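Drawing from Observation, Handout 6
Value: seeing and placing your lights and darks
Greenwood Evening Studio, Cadavbridge
Instructor: Rania Sabbagh
Revised March 23, 2025

Hello again, everyone, and thank you for the lovely work you pinned up last time. I went home and kept thinking about Cyril Rowbotham's drawing of the two jars, where the lines were a bit wobbly (he said so himself!) but the darks were so well placed that the jars sat down on the table and stayed there. So this week we leave line alone for a while and talk about value.

What we mean by the word

Value is how light or dark something is, and for the next few weeks we are going to pretend that this is all there is. A lemon has a color and it also has a value, and if you squint until your lashes nearly meet, the color fades and the value is what you have left. Please do squint. You will look silly and so will I, and by the end of the evening we'll all be used to it.

The trouble is that we tend to draw what we know. We know a china cup is white, so we leave it the white of the paper, and then we wonder why it looks like a hole. If you hold a scrap of clean paper next to the shadow side of that cup, you may be surprised at how dark the shadow is — often darker than the lit part of a brown table beside it.

The parts of a shaded form

Get to know these names, as I use them all the time when I come around to your easels.

Light: the area facing the lamp or the window.
Halftone: where the form starts to turn away. Most beginners make this too dark.
Core shadow: the band where the form has turned away from the light altogether.
Reflected light: a softer glow inside the shadow, bounced back from the table or a wall. It always belongs to the shadow, so keep it darker than your halftones.
Cast shadow: the shadow the object throws on something else. Its edge is crisp near the object and softens as it travels.

A hollow form, such as a bowl, turns all of this inside out. The inner wall nearest the light is the one in shade, and the far inner wall catches the light. Nandi Mofokeng asked about this in the second week and I gave her a muddled answer, for which I apologize. Take a bowl to the kitchen window, turn it slowly, and it will explain itself better than I did.

White things, gray walls
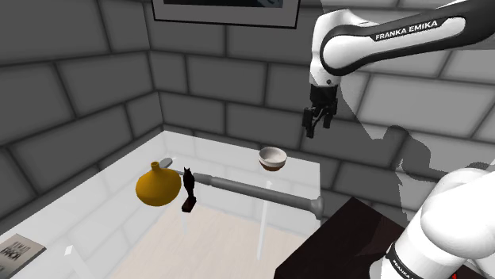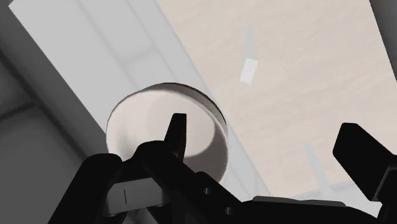
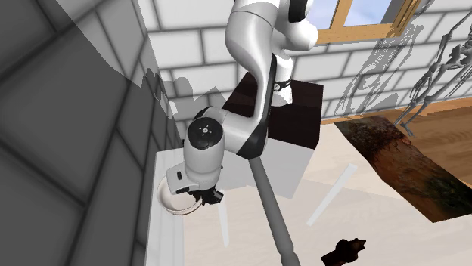 Computer-rendered views. First: a gray block wall with darker mortar lines, paler toward the upper right. Second: a round white form with a crescent of shadow inside. Third: a small white bowl near a gray brick wall.

Making a value scale

Before you start the homework, draw a strip of five boxes in your sketchbook. Leave the first as bare paper, make the last as black as your softest pencil will go, and then do the middle one, halfway between. Fill in the remaining two last of all. People who work straight along from left to right nearly always run out of darks by the fourth box. I still do it myself when I'm tired.

Then keep the strip beside you while you draw. Pick the darkest dark in your setup and the lightest light, mark both on the page early, and let everything else fall somewhere between them. If two shapes next to each other have the same value, let them run together and lose the edge. Glenys Parsons did this beautifully with the back of the chair in her Pollport kitchen drawing, and she has kindly agreed to bring it in again.

For next time

1. One value scale, five boxes.
2. Two drawings of a single pale object against a gray or tan background, the first lit from the side and the second lit from behind. Thirty minutes each, and do stop when the time is up, even if you're enjoying it.
3. Look through a page or two of your older drawings and squint at them.

Bring a 2B, a 6B, a kneaded eraser, and a sheet of toned paper. The art store in Prollosstead has been out of the warm gray, but Rebecca Gatti has a few spare sheets and says to ask her. The May show forms are on the shelf by the sink.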